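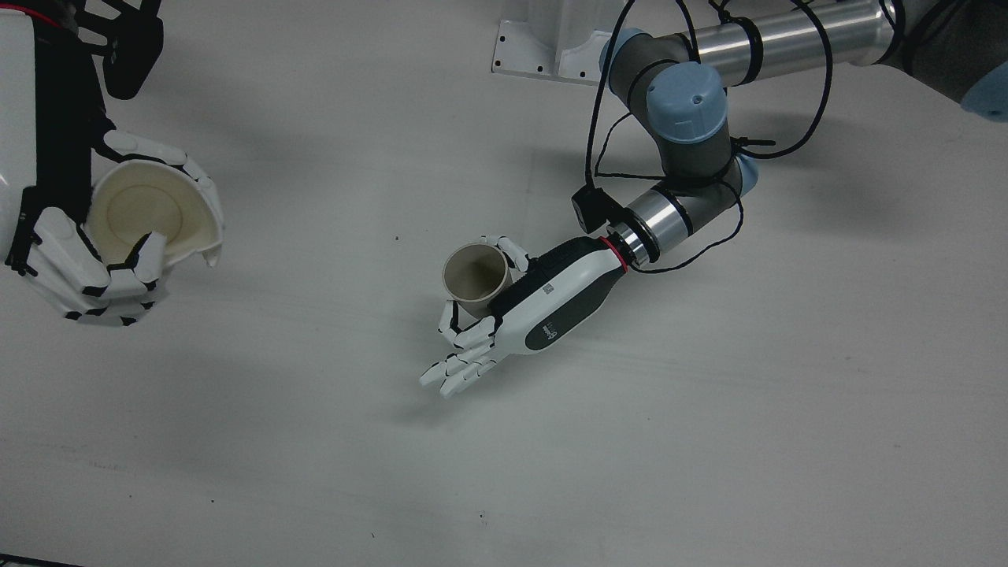
Likedex adds 122 leveled readers for the early grades

Jan 27, 2026 – Likedex, the reading library used by many primary classrooms in the Vaughan and Stidside districts, has added 122 new leveled books for beginning readers. With this update the full collection comes to 3236 titles.

Most of the new books are short stories with repeated sentences, written for children who are starting to read alone. There is also a small group of nonfiction books on weather, farm animals and the parts of a plant. Each book comes with a lesson plan, a word list and 2 printable worksheets. The lesson plans cover skills such as putting events in order, finding the main idea and using plural nouns.

Teachers who tested the books at Narna Elementary in October asked for larger print in the lowest levels, and the publisher has changed this. They also asked for longer pauses in the audio versions, so that children have time to point to each word. This second change is ready for the first levels only – the others will follow during the school year.
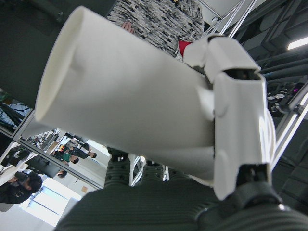

Do schools have to pay extra for the new books?

Schools with a current subscription get all of them at no added cost. The books appear in the teacher's library after the next login.

Schools without a subscription can ask for a trial, which is open to the first 200 classrooms that apply. The trial includes the printable books and the worksheets, but it does not include the audio. Applications are made by the school office and not by single teachers.

Contact us | Copyright 2026 Likedex | Back to top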